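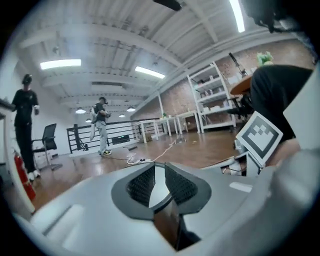

Kurkbridge Hall: opening check, main hall, kitchen and stairs
Completed Saturday, 8.30 am

Entrance and corridor
Front doors open fully from inside without a key: Yes
Mat flat and not curling: No. Back left corner lifts. Taped for now, needs replacing before the winter bookings.
Corridor clear to full width: Yes, after moving two stacks of chairs. Hirers keep leaving them by the meter cupboard.

Main hall
Maximum number notice on display (120 seated): Yes
Fire exits unlocked, signs lit: Yes for the car park side. The sign over the stage door flickers. Reported to Dunon, who fitted it.
Extinguishers in place, pins and tags intact: Yes. Service label on the water extinguisher is hard to read. Ask for a new one at the June visit.
Floor free of trip hazards: Yes. One loose block near the piano, pressed back down. Same block as last time.
Windows close and latch: Five do. The end one by the radiator needs a hard push.

Kitchen
Fire blanket on hook: Yes
Fridge at 5 degrees or below: Yes
Hot tap warning sign: Missing. Spare put up with drawing pins.
Cooker off at the wall: Yes
First aid box: Out of blue plasters. Order a box of 100, the box of 20 goes in a fortnight.
Sharp knives in the locked drawer: Yes, but the key was left in it.

Stairs and balcony
Handrail firm: Upper section moves slightly at the second bracket. Balcony not to be used until Sikder has been to look at it. Chain put across and notice hung.
Stair edges visible: Worn on the bottom three. Yellow strip to be added at the same visit.

Alarm
Panel shows normal: Yes
Weekly test: Call point by the kitchen used. Sounders heard in all rooms, faint in the gents. Deteck job number 151 still open for this.
Log book filled in: Yes

Outside
Ramp clear of moss and leaves: Swept. Still slippery at the lower end after rain, needs a proper scrub.
Bins away from the wall: Yes
Light over side gate: Not checked, daylight. Evening hirer to report.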